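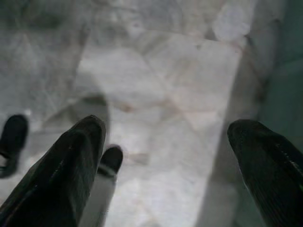

The case for a patterned worktop

Most advice on worktops starts with stain resistance. I would start with pattern. A white surface with soft grey veining tolerates crumbs, water marks and fine scratches better than a plain one, and a white sheet or board laid on it can still be told apart by its brightness.

The objection is that small pale items get lost. This is true of rice and paper labels. In my own kitchen I keep a dark tray, 30 by 26 cm, for those jobs, and it spends the remaining time upright behind the kettle.

Polish matters less than sellers claim. Our Berchtold top has a low sheen and takes some 15 minutes a week to keep decent. I would buy it again, in the same grey.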